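Workshop Tips: Teaching a Machine to Do the Fiddly Bit
March | Joana Vilela

Most of the tips on this page come from people with a garage and a grudge. This batch comes out of a study Simão Macedo and I have been running at Bastness, where we spend our days trying to get a robot arm to work on large molded plastic parts without scratching, snapping or losing anything. The question was simple enough to fit on a sticky note. If you want an arm to learn a fussy job, do you show it a lot of perfect runs, or a smaller number of perfect ones mixed with runs where the person gets it a little wrong and fixes it?

We recorded 600 runs by hand and trained 2 versions, one on each kind. Then we let both loose on the same part and went to get coffee, which is what we call supervision.

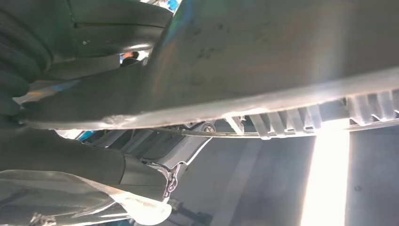 Clutter costs more than clumsiness. Both versions did fine in the open and got silly near anything with an underside. A wrist camera up close to its work loses the big picture fast, and what it gets instead is a lot of gray. Gray panel, gray brackets, gray vent fins, then a strip of light so bright it wipes out whatever is next to it. Anyone who has put a phone under a dishwasher to look for a screw will know the feeling. The version raised on perfect runs tended to push on with great confidence. The one that had watched us fumble would back off, look again and come in from the side.

So, for your own bench:

Practice the recovery. When you learn a new job, get it slightly wrong on purpose, on scrap, and work out how to get back. Start the screw crooked and back it out. Simão cross-threaded things for most of a Wednesday and has never been happier.

Light from two directions. A single strong lamp gives you one white patch and a lot of guessing. We put a cheap Mirani clip lamp on the dark side and both versions improved, as did I.

Back out the way you went in. If your hand got past a rod or a bracket at a certain angle, it will want that same angle on the way home.
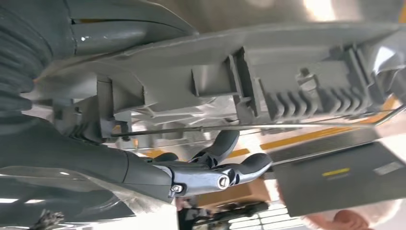 Open your grip before you get there. The better version learned to spread its fingers well short of the part and close them late. The other one liked to decide at the last moment, in the tightest spot available. I do this with pliers all the time and had always blamed the pliers.

Stop when you can't see. We added a rule that made the arm pause whenever its view got too washed out to be any use, and bad grabs went down by 26 percent. It is a humbling thing to spend a winter proving that you should look at what you're doing.

Don't read too much into all this. We tried one kind of part, in one room, with the same pair of people doing the showing, and Simão is left-handed - I suspect the arm has picked up some of that. The mixed runs were also slower to record, and if your job is wide open and well lit you may not get much back for the trouble. A group at Leltberg wants to repeat the test with soft parts next. I have offered them my sofa covers.

One last thing from the bench. Write down what went wrong while you're still annoyed. Our notes from the bad runs were far more use than the notes from the good ones, most of which say "fine."

Tips, corrections and complaints about pliers: write to Joana Vilela, Workshop Tips, Goltlow | Copyright Goltlow | Back to top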